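Search this site Search Go
Print this page | E-mail this page

Learning by Hand at Torness
A gallery from the training floor

We've wanted to put this page up for months! Torness is the part of Valstead where our household robots get their lessons, and the lessons come from people. If you work in the warehouse or the front office, you have probably walked past the glass and wondered what all the furniture is for. It's for us. Somebody picks up a hand-held gripper, puts on a cap with a small camera on it, and does housework for a good part of the day so that a machine can learn how it goes.

The group started with 6 people in January and now has 24, most of them from the old packing line. Packing went over to the Zavura cells last year, and a lot of us were worried about where that left us (I was on that line for nine years, so I can say so). Some people took jobs at the Kazemi site. The rest of us came here, and I have to say the days are far more interesting - you use your hands, but you also get asked what you think.

A run is one task from start to finish, say putting away the things from a side table or shaking out a cushion and setting it back. We each aim for 18 runs before lunch. The first week your wrist complains, and then you find a grip that suits you. Left-handers get their own slot on the schedule now, which took a bit of arguing.
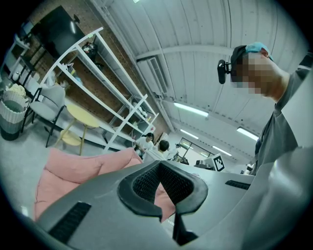
Gripper and cap camera at work on the floor, with the pink cushion, the yellow table and the tall white shelves close by.

Rukhsana Mirani read a draft of this page and wanted one thing added: that the work is slower than packing but harder on the attention, and that she goes home tired in a different place. She would like the afternoon break moved up to 2:30 and says she'll keep asking until it is. She also thinks the people who do the runs should see the robots try the same tasks afterward, because at the moment that happens in another building and all we get is a score.

I'm with her on that last one. We did get to watch once, in the spring, and the whole room was leaning forward like it was a ball game. The robot folded a towel the way Rukhsana does, corner tucked under and then a little pat, and everybody knew right away whose runs it had been learning from. What a feeling! Over 92 towels had gone into that pat.

If you'd like to try the gripper yourself, come by at 4 p.m. when the runs are finished and ask for me. Wear short sleeves or roll them up, and leave bracelets in your locker. Ten minutes is enough to get the idea. Softer things are harder than they look - start with something stiff.

Text and captions by Azadeh Shokri

Contact the Torness floor | © Valstead | Back to top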